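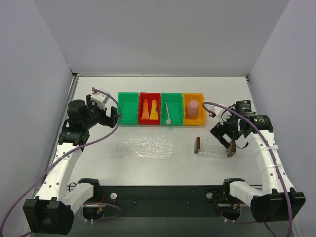

Getting more life out of end mills and drills in a small shop

Most cutters in a small shop wear out early from heat, chips or a poor grip. Fix those three before you change brands.

Check the holder first
Wipe the collet and the inside of the nut every time you change a tool. A sliver of swarf in the taper will throw the cutter off centre, and one flute ends up doing most of the work. If the runout is still bad after cleaning, swap the collet. They are a wear item like anything else.

Keep stick-out short
Grip as much of the shank as you can without clamping on the flutes. If a job needs a long reach, rough it with a short tool and go back with the long one for the last bit.

Work out your speed
For a 6 mm high speed steel drill in mild steel, we run a cutting speed of 20 metres a minute. Multiply that by 1,000, then divide by the diameter times 3.14. You get near enough to 1,060 rpm. Our old Toledo mill has a step at 1,058, so that is where the belt goes. If your machine falls between two steps, take the slower one.

With a small carbide cutter in aluminium you can go a lot faster. We top out at 3,000 because the spindle bearings get noisy past that.

Don't let it rub
New operators tend to back the feed off when they hear a noise. A cutter that isn't taking a proper chip is rubbing, and in stainless it will harden the surface in a few seconds. Keep the feed steady. If it still squeals, drop the speed.

Clear the chips
Peck deep holes once you are past three diameters. In pockets, use an air line or a brush between passes. Wear your glasses, and never reach in with a rag while the spindle is turning.

Cutting fluid
Mix soluble oil into the water, never water into the oil, or it goes lumpy. Top up with a weaker mix, as the water evaporates and the oil stays behind. Skim the tramp oil before a long shutdown or the sump will stink when you come back.

Storing cutters
Loose cutters in a drawer chip each other. Stand them in a drilled block, or keep the plastic sleeves they came in. Put blunt ones aside for regrinding. Our grinder takes a minimum lot of 100, so we send ours in with the shop next door.

Tips by Wiremu Cosgrove. Last updated in March.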